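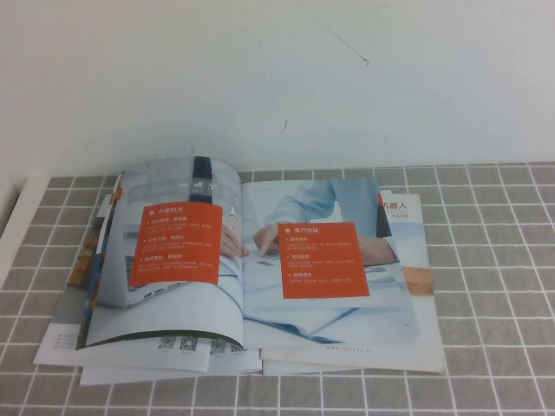
Brochures on the table, the top one open.

About Clandwood

Clandwood is a small print and language office in Clomthorpe. We help companies and associations to make brochures, members' magazines and course booklets which people can read without effort. We have done this work for 29 years, first in one room above a shoe repair shop and now on the ground floor in Prydderch Lane.

The office was started by Arne Petersen, who came here as a typesetter and stayed. At that time most of our orders were price lists and church programmes. Arne still does the final check of every job on paper, with a ruler and a green pen, and he does not accept to be hurried. Intan Hidayat joined him later as editor. She is responsible for the texts, and she also answers the telephone on most days, so if you call us you will probably speak with her first.

We are 3 people in the office and we work with 2 printing houses, both near enough that we can go there by bus and look at the first sheets. For short runs we use digital printing. The smallest order we take is 80 copies. If you need fewer, please ask us anyway - sometimes we can put your job together with another one on the same sheet.

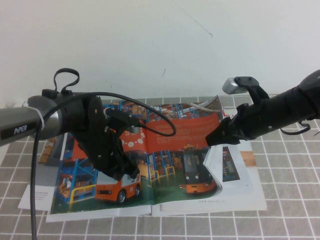 Many of our customers write in a language which they learned as adults. We do the same, and we know how it feels to send a text out and wonder about the small words. Intan reads each text two times. The first time she changes nothing and only writes her questions in the margin. After the customer has answered, she makes the corrections, and you receive both versions back so that you can compare.

Our longest customer is Ernance, a firm for garden pumps. Their catalogue comes to us every September and it has grown thicker each time. We have learned a lot about valves.

Visiting us

The office is open on weekdays from nine until half past four, and on Saturday in the morning if you have made an appointment. The entrance is from the courtyard, the second door after the bicycle stands. Please bring an old brochure of yours if you have one - it helps us to speak about paper and size. We can also send a folder with paper samples by post, free of charge, and you can keep it.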